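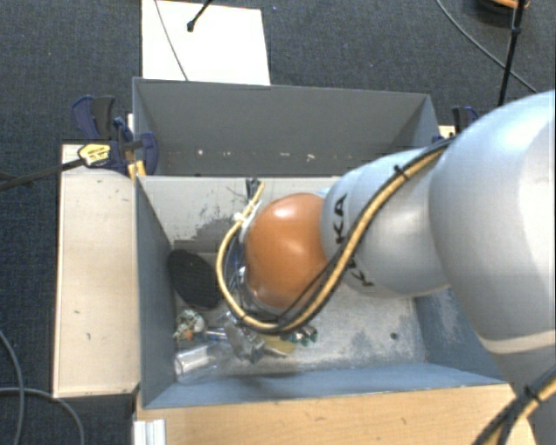

Zirildale library drops late fees for good

28 September 2021

Good news for those of us who can't bring a book back on time! The Zirildale library has scrapped late fees, and it's wiping out the old ones too. That's 1,561 accounts cleared, mine included (I owed $17 on a cookbook, and yes, I'd been avoiding the front desk since August).

The rule covers the main building and the Titow Street branch. Books, magazines and DVDs all count. You'll still have to pay if you lose something, and after 6 weeks the library will treat a missing item as lost, but bring it back in decent shape and the charge goes away.

I stopped in this morning to pick up a mystery I'd had on hold forever, and there was already a line at the returns slot. One woman had a whole tote bag of picture books and looked very relieved.

Hours are changing a little as well. The Titow Street branch will stay open until 7 on weeknights, which is great if you work late like I do. Old cards still work, so dig yours out of the junk drawer. New ones are free at either desk with proof of address.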